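Dumik 18 Trekking Pack
March
By Benjie Lacson, Fumthorpe Mountain Equipment
Last updated: March

The Dumik 18 is a compact rucksack for long day walks on which a camera is carried alongside ordinary hill clothing, food and water. It replaces the earlier Dumik day pack in the Fumthorpe catalogue and is supplied in one back length, with an adjustable harness.

The main compartment holds 18 litres. It is divided by a padded shelf, which may be unzipped and laid flat against the back panel when no camera is being carried. The lower section takes one camera body with a lens attached and one further lens. The upper section is intended for a waterproof jacket, a warm layer and lunch. Customers who regularly carry more than two lenses are advised to consider the larger Belmonte pack.

Access to the lower section is by a side zip on the right. The zip can be reached by slipping the left shoulder strap and swinging the pack round to the front, so that the rucksack need not be set down on wet ground. A tripod may be fastened to the opposite side with the two straps provided. The foot of the tripod should rest in the mesh pocket and the upper strap should be drawn tight before walking.

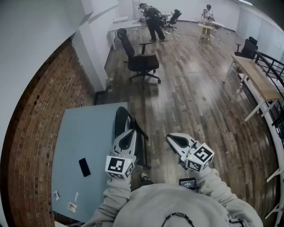
Grey hooded top, worn indoors.

The harness has been revised. The shoulder straps are wider at the top than on the earlier model, and the chest strap now slides on a rail and can be moved while the pack is being worn. The hip belt is removable. With the belt fitted, we recommend a maximum load of 13 kg; without it, the load should not exceed 5 kg.

The outer fabric is a coated nylon which will resist showers. It is not waterproof at the seams, and a rain cover is stored in a pocket at the base. The cover should be taken out and dried after use. Packs put away with a damp cover may develop mildew, and this is not covered by the guarantee.

Cleaning should be carried out by hand with lukewarm water and a soft brush. Please do not machine wash the pack or dry it on a radiator. Zips may be treated with a little wax at the start of each season.

The Dumik 18 is available in slate, moss and dark red. The Detmont lens pouch, sold separately, attaches to either shoulder strap and will hold a small lens or a set of filters.

Capacity: 18 litres
Maximum load with hip belt: 13 kg
Maximum load without hip belt: 5 kg
Price: £399, including rain cover and tripod straps

Spare buckles, straps and rain covers may be ordered from the Fumthorpe repairs desk. Please state the colour of the pack and the name of the part required.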